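Budham Fellowship

The Budham Fellowship is an independent Christian congregation with its headquarters in the hill town of Budham. It was founded by Sharada Thomas, a former schoolteacher, who remains its senior pastor. The fellowship has 3194 registered members and maintains three branch churches, at Tukska, Lubis and Flukum.

History

Thomas began holding prayer meetings in her family home after leaving a larger denomination over the question of lay preaching. The first meeting was attended by 47 people, most of them from neighbouring farms. Within a few years the group had outgrown the house and moved to a former grain store on the Tukska road, which was bought outright and consecrated on 9th October. The date is kept each year as Foundation Day, with an open-air service and a shared meal.

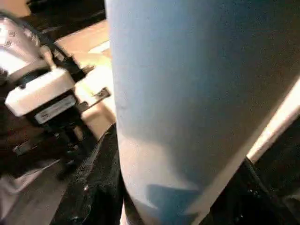

Worship in the fellowship follows a simple order of hymns, scripture reading, a sermon and silent prayer. Services are held in the local language, and there is no paid choir. Blue is the colour most closely linked with the church, and members regard a pale sky blue, the shade of the cylinder illustrated, as a sign of openness to God – a darker blue is kept for funerals and for the week of fasting in January. Clergy wear ordinary dress except at baptisms.

Organisation

Each branch elects its own elders, who serve for three years and may stand again once. Matters of doctrine are referred to Budham, where the senior pastor has the final say. The Lubis branch briefly withdrew from this arrangement after a dispute over the ownership of its building, but returned when the title was placed in a joint trust.

Social work

The fellowship runs a primary school at Flukum with 152 pupils, who are admitted without regard to religion. It also supports a weekly clinic at Tukska and gives small grants to widows.

See also

Religion in Budham
House churches
Lay preaching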